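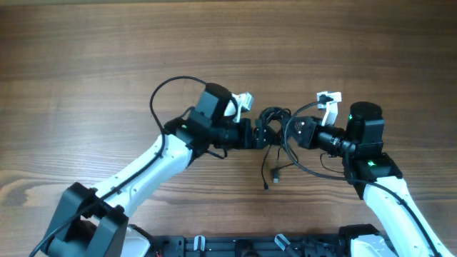
Brosten's representative asked whether we were going to vote on the drilling money before anyone had seen the revised well plan, and I had to say no, the plan was coming up next (my fault, I'd put the agenda in the wrong order). So we swapped items 2 and 3 and got going.

Casano license, partners' meeting, May. My notes, so send me your fixes and I'll change them!

Well plan. Skilance walked us through the new version. The well is now 500 feet deeper than the one we looked at last time, to get a proper look at the lower sand, and that adds 6 days on the rig. Pimentel liked the extra depth but wanted to know who pays if we get stuck down there. We went back and forth on this for ages. In the end everyone agreed it's a shared cost under the operating agreement, same split as the rest of the well. Skilance will put that in writing.

Drilling money. Approved, with Brosten holding back its vote until it has the written version. I'm fine with that and so was everybody else.

Rig slot. We have two dates on offer and I really want the earlier one, before the weather turns. The rig owner needs an answer by Saturday. Skilance to call them, and I'll chase if I don't hear anything.

Seismic. The reprocessed lines came in and the eastern fault looks a lot cleaner than it did. Pimentel's team still thinks the closure is smaller than we've been saying, so they're going to send their own map around and we'll look at the two side by side. No decision.

Farmout. One company has been in the data room, and I can't put the name in here. They've asked for 8 more weeks. Brosten thought that was too long (so did I), and we settled on offering half.

Any other business. The supply base wants its storage form back. I have it, I'll sign it.

Next call is at the same time next month, Skilance to send the link.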